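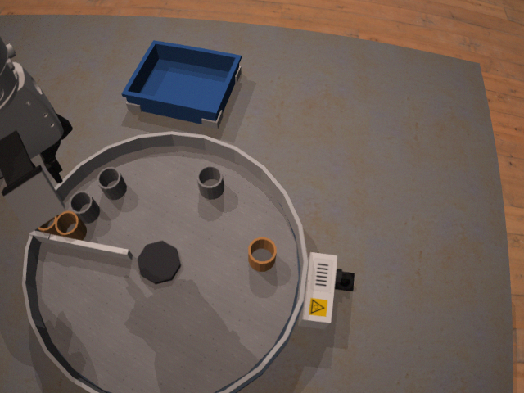
A color has three properties you need to be able to name: hue, value and chroma. Hue is the family (red, yellow, blue). Value is how light or dark it is. Chroma is how strong it is compared with a gray of the same value. Beginners tend to see hue first and miss the other two. Blue and orange sit across from each other on the wheel, and they stay opposites even when both are weak: the dull blue-gray mat and the orange-brown planks set each other off, though the mat is nearly a neutral. The blue bin has the same hue relationship with the floor at a higher chroma. When a customer says a gray "looks blue," check what it is sitting next to before you change the formula.

Terms to know for week 2:

- **Tint:** a color with white added
- **Shade:** a color with black added
- **Tone:** a color with gray added
- **Undertone:** the weak hue you notice in a neutral once it is beside another neutral

Paint stores use these words loosely. In this course we use them as listed. 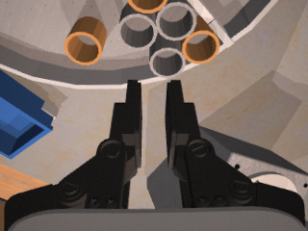

**UNIT 2: NEUTRALS AND ACCENTS**

Most rooms are mostly neutral. The walls, ceiling and floor take up the large areas, and a small amount of strong color does the rest. Keep the accent to one hue while you are learning. Two accents can work, but they need different values or they compete.

Mixed neutrals come from combining opposites. Start with the lighter color and add the darker one a little at a time. Blue into orange goes through brown before it reaches gray. Stop at each stage and put a dab on your card, and write the parts next to it. The Smits chart in the back of the room has 14 neutrals made this way. Rogério Assunção will go over the chart with anyone who missed the first session.

Exercise 2a: mix 9 steps from your orange to your blue. Let the card dry overnight before judging it.

Exercise 2b: pick the 3 steps closest to neutral and lay them side by side. Write down the undertone of each.
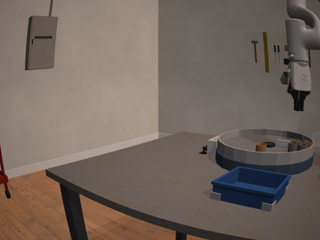 *Fig. 3. Two walls meeting at a corner, the left one lighter and warmer.*

A corner is where clients complain most. One wall faces the window and the next does not, so the same can of paint can look like two colors. Put your sample boards up on both walls and look at them in the morning and again after dark with the lamps on. Boards should be at least 11 inches on a side. Chips from the store are too small for this.

Light reflectance value (LRV) runs from 0 for black to 100 for white. An off-white at LRV 83 will still look gray in a poorly lit hallway. Going lighter does not always fix it. A warmer bulb may do more.
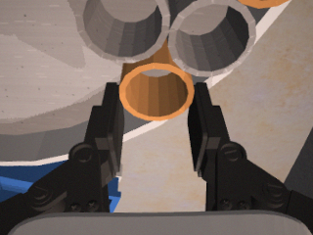 Value shifts on a single object are harder to see than value shifts between objects. Your eye knows the thing is one color and fills in the rest. Compare the inside of the orange tube, which goes from a lighter tan-orange on the left to a deep brown on the right, with the flat, bright orange of its rim. To match that brown you would need a separate mix. The same goes for alcoves, window reveals and stairwells.

For next time: finish both cards and read pages 9 to 14 of the packet. Socorro Bedoya has spare brushes if yours have stiffened.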